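4.3 Wet ground and standing water

Read this before you take the Munby trolley out after rain. The sales leaflet calls it all-weather. Treat that as a hope, and go by the steps below.

1. Walk the route first, without a load. A paved square can look flat and harmless and still hold a film of water from one side to the other.

2. Look for the seams between paving bands. Cross them square on, at walking pace. The small front wheels do not like being dragged along a joint.

3. Keep off grass beside a kerb. Damp turf gives way under a full load, whatever the Gernasex tyre label promises.

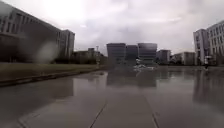
Fig. 14. Wet paving with a kerb and lawn to the left.

Note: the brake was tested by Vass on dry concrete with a load of 107 kg. We have seen no figures for wet stone, so allow twice the stopping distance and then a bit more.

4. If water covers the surface and you cannot see what is under it, stop. Do not judge the depth by how calm it looks -- smooth water tells you nothing about a kerb or an open drain. 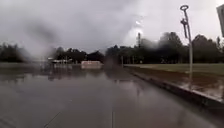
5. Turn back and find another way round, even if it is a long one. The axle housing is described as sealed. Máté Balogh in our workshop has opened enough of them to doubt it.

CAUTION: never push on through because another vehicle got across. It may have been taller than yours, or luckier.

6. Afterwards, dry the wheel hubs with a cloth and leave the trolley indoors overnight with the brake off. Grease with part 1110 only. Spray oils wash out, including the one sold as waterproof.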